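Subject: Re: [cell-practice] Draft 2, section 4: object reset and release checks

Arwel Penry wrote:

> Section 4 says the operator "confirms the grippers are clear" before
> a reset. Clear of what? At Bellis we read it as clear of the object.
> The Vodton people read it as clear of the table. Both sites pass the
> audit, and they are doing different things.

Agreed, the wording is loose. Proposed replacement for 4.2:

4.2 Before any hand enters the shared area, both arms shall be in hold, both grippers shall be open, and the operator shall have said "open, open" aloud. Open means fingers visibly apart. A value on the screen does not count.

4.3 Objects with a strap, cord or loop shall be laid so that the loop is flat and inside the plate or tray. A loop standing up off the surface is a snag point and the reset is repeated.

4.4 Loose items outside the plate stay where the task sheet puts them. The operator does not tidy.

For 4.3 the tape measure is the usual offender. The strap should lie on the plate like this, with both grippers open: 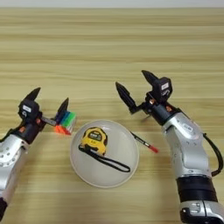

Maribel Giraldo replied that 4.3 is fine for a tape measure but will not hold for anything with a stiff cord, where the loop stands up whatever the operator does. She would rather have a height limit, 38 mm above the table, and let each site decide how to get there. She also wants 4.2 to name who calls it when two people are at the cell.

I can accept a height limit as an alternative, but not as the only rule. It needs a gauge at every station, and Clasen had over 3000 resets last quarter with one gauge between two rooms. On the second point, the person holding the stop button calls it. I will add that.

Still open:

- Whether hold is enough for 4.2, or whether we require drives off. Kukinport requires drives off and loses time re-homing.
- Pens and other thin items near a gripper. Ticket 2606 asks for a minimum gap. I have no figure to offer - send one if you have measured it.
- The word "shared area" is not defined anywhere before section 6.

Comments on the list please, not to me directly. Draft 3 goes out in November.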